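Will a Robot Clean Your Room?

Every few years, a grown-up announces that robots will soon do all our chores. Grown-ups have been saying this since your grandparents were small, and your grandparents still ended up washing the dishes.

So where are the robots? Plenty of them are at work already. They weld cars and stack heavy boxes. Those jobs have one big thing in common: they are the same every time. Your bedroom is not the same every time. Your bedroom isn't even the same before and after lunch.

The first problem is holding on. You can pick up a grape and a hammer without thinking about it. A robot's fingers have no idea what a grape is. Somebody has to work out how wide they should open, how hard they should squeeze and when to stop. Squeeze too little and you drop it. Squeeze too much and you have juice. 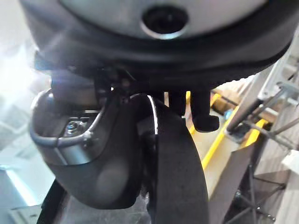 TOPIC: HANDS AND GRABBING

Robot fingers come in many shapes. Big curved ones with bolts in them are one kind. Others look more like yours, with a thumb and lots of joints, and those are harder to control because there is so much more to bend.

Take a chore that sounds easy: getting things out of a bin. Say there are three black plastic-looking shells lying side by side. A robot has to find where one ends and the next begins, and black things next to other black things are a pain to tell apart. Then it must reach in without bumping the rim, get hold of one shell and leave its neighbors alone. After that it has to put the thing down somewhere sensible. (You may know people who haven't mastered this last part.)

Now try it yourself. Put on thick winter gloves, close one eye and move 5 socks from a basket to a shelf. Give yourself 30 seconds. Feeling clumsy? Good, you're thinking like a robot.
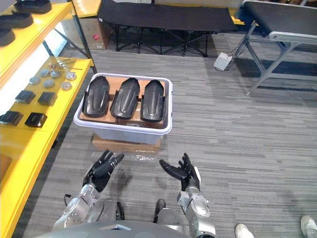 Mi-kyung Noh wrote to us to ask why a robot needs two hands if it's going to be slow with both of them. Her dad, she added, carries the laundry with one hand and holds his coffee in the other, and only the laundry ever gets dropped.

Fair point, Mi-kyung. Two hands help when one thing has to be held still while something else happens to it, such as opening a jar or folding a shirt. They also have to be kept from crashing into each other, so a second hand brings extra homework.

Can machines do chores yet? Some of them, in some places, if things are laid out nicely. For the sock under your bed, you'll need to send in a human.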